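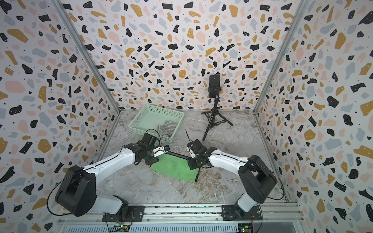 Unit 4: Terrazzo and Terrazzo Patterns

Reading for this unit: the surface finishes chapter in the course pack, up to the section on sealers.

What the word covers

Terrazzo is a floor or wall finish made of stone, glass or shell chips held in a binder. The surface is ground down until the chips show flat, then polished. In everyday use the word also covers any print that copies the look, on wallpaper, vinyl, fabric or paper. In your written work, say which one you mean.

Binders

Cement binder is the older type. It is porous, needs sealing, and is usually laid thicker. Epoxy binder sets harder and takes brighter pigments, but many epoxies yellow in sunlight, so it is mostly kept indoors.

Divider strips

Strips of brass, zinc or plastic separate one pour from the next. They control cracking and let the designer change color along a clean line. On the Brastia station plan, the strips follow the column grid. Check this against your copy before the seminar.

Reading a printed pattern

Look at four things:
Chip size – large blobs alone look flat, so most prints add small dots between them.
Ground color – white and pale gray are common. A dark ground makes the chips look bigger.
Palette – three to five chip colors, usually with one dark color for contrast.
Repeat – the distance before the pattern starts again. A short repeat shows up quickly on a large wall.

Irregular flecks in black, mustard, pale pink and light blue-gray on white are a typical recent palette. Older cement floors tend toward the colors of the local stone.

Exercise

Draw a terrazzo repeat on a square with sides of 200 mm. Use 44 large chips and fill the gaps with dots. Turn the square by 90 degrees and compare the two versions. Chips that cross an edge must continue on the opposite side. The Drolalby sample sheet shows how this is done.

Bring the drawing and 8 printed copies to class, so they can be tiled on the wall. Scissors and tape are in the studio.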